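Drawing Foundations, Week 4
The sketchbook and what it is supposed to prove

Reading for this week: the Gruber essay in the packet, pages 2 to 9. Bring your sketchbook, whatever state it's in.

1. The claim

Most drawing manuals tell you that a finished picture grows out of many preparatory sketches, and that the serious artist can be known by the size of the pile. Students hear this in their first term and start filling books. I want to spend this session asking how good the evidence is.

The usual evidence is survival. An artist dies, the studio is cleared, and somebody finds a trunk. The Prantl papers, which Gertraud Gruber cataloged, hold 1194 sheets. Gruber's essay treats that figure as a measure of devotion. Maybe it is. It's also a measure of how much storage the family had. Painters who moved often, or lit the stove with their studies, left us very little, and we have no business calling them lazy.

2. What counts as a study

Look at how the 1194 were sorted. Gruber calls 715 of them "preparatory." The word is doing a lot of work. A sheet goes into that group if anything on it resembles anything in a painting – a hand, a hat, the slope of a roof. By that test my shopping lists are preparatory for something. Svenja Schwaiger raised this in her review and got a fairly short answer, also in the packet. Read both and decide whether the answer answers her. I don't think it does.

Also ask which came first. Several of the Herngate sheets look so much like the finished canvas that they may be copies made afterward, for a buyer or as a record. The paper doesn't settle it. Gruber dates them early because studies come early, and then uses the dates to show that he made studies. You should be able to say what's wrong with that in one sentence. 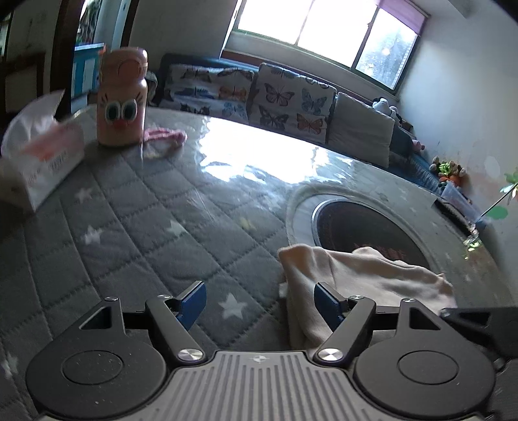
3. Drawing from what's in the room

The second half of the manual's advice is that the subject doesn't matter: draw whatever is nearest, as long as you draw. I'm less sure. Some subjects teach you something and some let you coast. A quilted cloth stitched in diamonds, like the gray one on this table, is a decent test, and a harder one than a bowl of fruit. The diamonds have to get smaller and flatter as they go back, and if you guess at it the whole table tips up. Rūta Vītola used to set a patterned cloth as the entrance exercise at Parkgate and claimed she could rank a class from it. I doubt the ranking meant much, but the exercise is sound and we'll use it.

Do it twice. First with construction lines, then by eye. Leave about 20 minutes for each. Don't shade. Shading hides bad perspective, and I will be looking for that.

4. For discussion

Tài Ninh kept no sketchbooks at all during the Pulport years and says the paintings got better. Is this a counterexample, or had the earlier habit already done its job? What would you need to see before you believed either version?

Liesl Imhof argues that teachers like sketchbooks mainly as something easy to grade. I grade sketchbooks, so take my objections to her with some care.

Due next session: both cloth drawings, plus one page on Schwaiger and Gruber. Handwritten is fine if I can read it.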